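Ticket 372 – Desk 21, lamp and items left on desk
Opened by: Luana Brito
Assigned to: Hok-lam Chung
Priority: low

Luana, 9:40 am
Lamp at desk 21 won't stay on. It comes on when I press the switch on the cord, then goes off again after 2 minutes. Same thing with a new bulb. The desk also needs clearing before the Suksawat people get it in December.
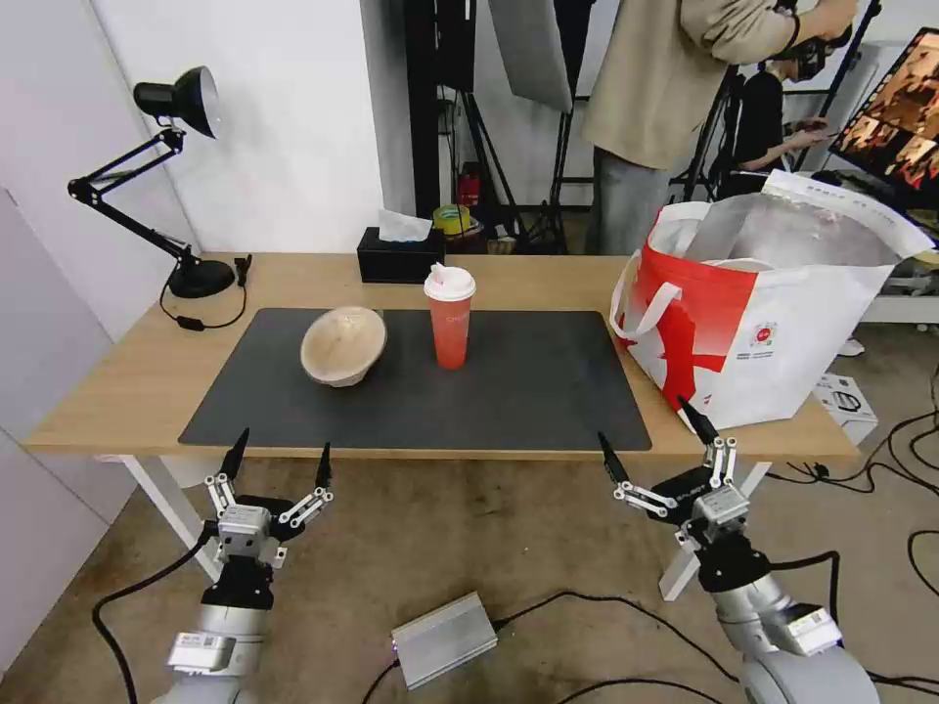 I tried the other wall outlet and got the same result. Please don't throw out the woven bowl, it goes back to Stevano with the rest of the order.

Hok-lam, 11:15 am
Checked the outlet with a tester – fine. Swapped in the lamp from storage and it stayed on for an hour, so the fault is in the old lamp or its cord switch. Is the shopping bag going back as well?

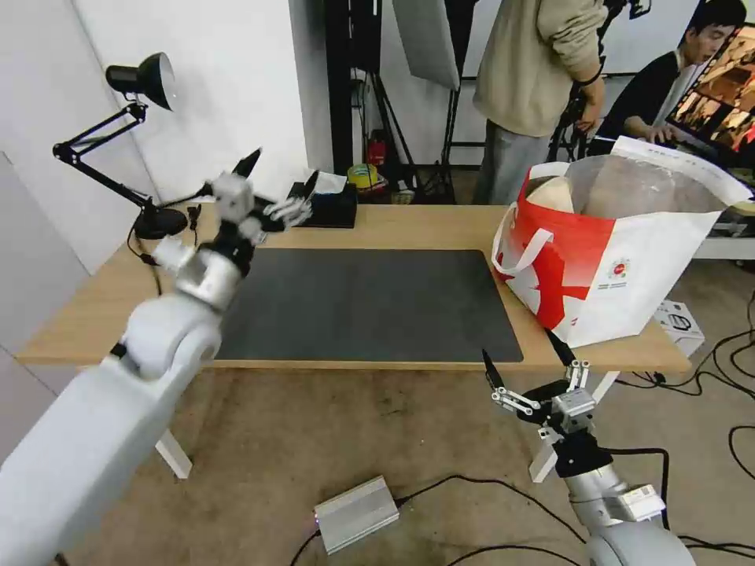 Luana, 11:50 am
Yes, everything that fits goes in the white and red bag. Leave the tissues and the desk mat where they are. The mat was paid for under ticket 383.

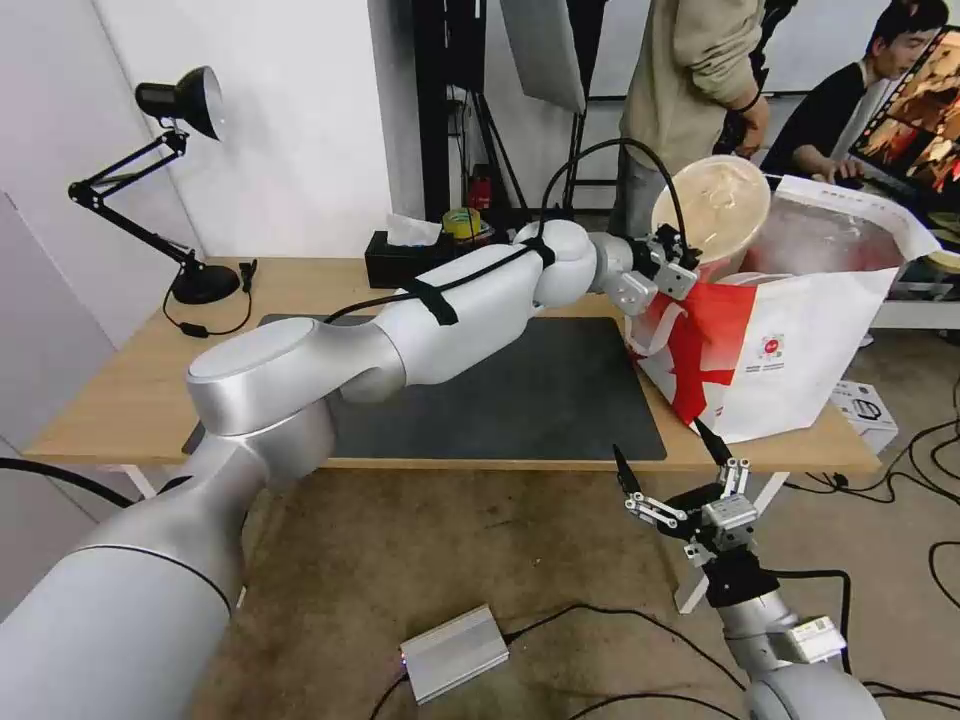
Round container at the bag, desk 21

Hok-lam, 2:30 pm
New cord switch ordered through Indier. Old lamp is tagged and on the repair shelf. Keeping this open until the part comes in.

Status: waiting on part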